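Section 4: Setting up the Vurnura in your kitchen

OK, you've got the Vurnura range hood monitor out of its box and charged (if not, go back to Section 3, I'll wait). I wrote this part after putting one up in my own place in Kudville, and I made a couple of dumb mistakes you can skip.

Before you start

You'll need the monitor, the metal backing plate, the 2 short screws, a pencil and a damp cloth. The long screws in the bag are for brick walls, so leave those alone unless you have brick.

Caution: Turn off every burner and let the stove cool down all the way before you lean over it. I mean it!

1. Pick your spot. The wall beside the stove works great, a little above head height. Keep it out of the direct path of steam, so not right over the back burners.
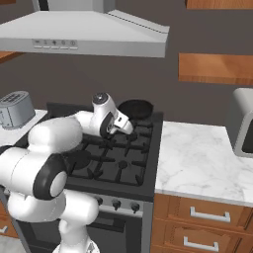 2. Wipe the wall down with the damp cloth and let it dry. Kitchen walls are greasier than they look, and the plate slides around on grease while you're trying to mark your holes (ask me how I know).

3. Hold the plate up with the arrow pointing at the ceiling and mark both holes with the pencil.

4. Screw the plate on. Snug is fine — if you crank it down hard, the plate bends and the monitor won't click in.

5. Push the monitor onto the plate until you hear the click. The light blinks green 3 times and then goes steady.

Note: A steady orange light means it's still looking for your Royer hub. Give it a few minutes. Mine took so long I'd already started making a sandwich.

Running the first steam test

The monitor has to learn what normal cooking looks like in your kitchen, and plain water is the easiest way to teach it. Use the biggest pot you own.

6. Hold the side button until the light turns blue.

7. Fill the pot halfway with cold water, set it on a front burner and bring it to a full boil with the lid off.
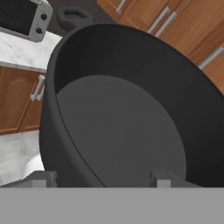

8. Let it boil until the light goes back to green. Don't run the fan during this part, or you'll have to start over.

9. Switch off the burner and press the side button once to save.

Caution: Let the water cool in the pot before you carry it to the sink.

If the light turns red partway through, the reading went over 3000 and the monitor is sitting too close to the steam. Move the plate farther along the wall and go back to step 6.

Note: If you have the older Clerside plate from before September, it fits too, but the arrow points down on that one.

Updated 2020-02-11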